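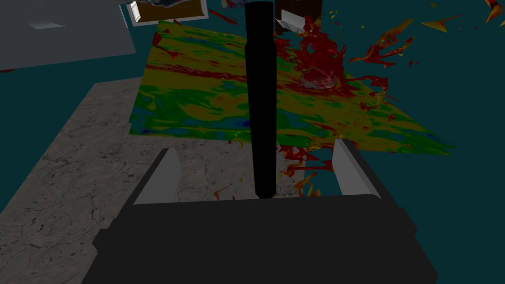
Matchday ground inspection, Stedetti Soccer Club, home fixture against Bitau. Inspection completed February 3, 2022 by Hanna Śliwiński, comments reviewed by Telmo Aguirre. Every item is marked Pass, Fail or Open. An Open item must be closed 90 minutes before kickoff. For indoor areas the floor is judged before anything else: debris scattered over it, as in the view at the top of this sheet, is a Fail on its own, whatever the state of the walls and fittings.

SECTION A. PLAYING SURFACE AND GOALS

A1. Surface free of holes, stones and raised sprinkler heads.
Pass.
Comment (Śliwiński): One sprinkler head near the north corner flag sits level with the turf. Check again in March after reseeding.

A2. Goals anchored, crossbars level, no sharp edges.
Pass.
Comment: South goal re-anchored. Lean test done from behind the net by two people.

A3. Net hooks are plastic, none broken or missing.
Open.
Comment: Broken hooks at the foot of the left post, north goal. Replacements are in the equipment shed.
Comment (Aguirre): Close this one first. It was Open at the last home fixture as well.

A4. Corner flags at least the required height, tops not pointed.
Pass.

SECTION B. TOUCHLINE AND TEAM AREAS

B1. Dugouts bolted down, clear panels free of cracks.
Pass.
Comment: Visiting dugout, panel 2, scratched. Scratches do not count as cracks.

B2. Advertising boards set back from the line, feet turned away from play.
Fail, then Pass on second look.
Comment: The Filtero boards had been placed with the feet toward the pitch. Rodrigo Manzano had them turned during the inspection.

B3. Stretcher and first aid bag in place, seal unbroken.
Pass.
Comment: Seal number entered in the medical log by Consuelo Nieto.

SECTION C. INDOOR AREAS
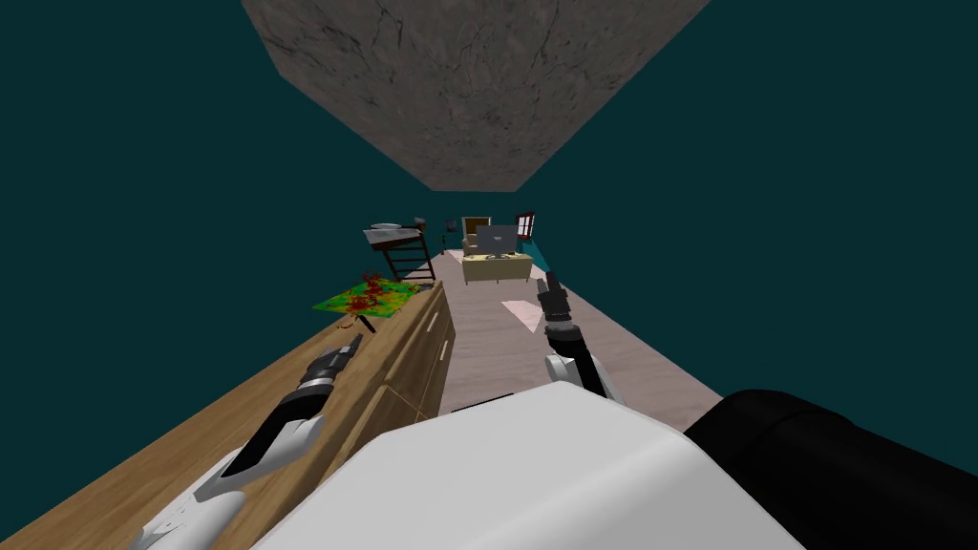

C1. Changing rooms and kit rooms have a clear route from the far wall to the door. Width is measured at the tightest point, with doors and drawers open. Where a long wooden dresser runs down the left side of a narrow room, as in the view for this item, the tape goes from the front of a drawer pulled fully out to the nearest obstacle across the floor — measuring from the dresser body gives a better number than players will get.
Pass in both changing rooms. Open in the kit room.
Comment: Ball bags stacked by the kit room door. To be moved to the shed.

C2. Showers drain, mats lie flat.
Pass.

C3. Exit signs lit, exit doors open outward without a key.
Pass.
Comment: Door 14 is stiff but opens with one hand. Noelia Mateos has ordered a new closer.

SECTION D. SPECTATOR AREAS

D1. Handrails firm on all stairways.
Pass.

D2. Gate 4 staffed and free of parked vehicles.
Open.
Comment (Mateos): The Woo catering van has used this space before. Cones out when the gates are unlocked.

D3. Floodlight column doors locked.
Pass.

Items carried forward: A3, C1 (kit room), D2.
Second check by Manzano, who initials each line on the paper copy.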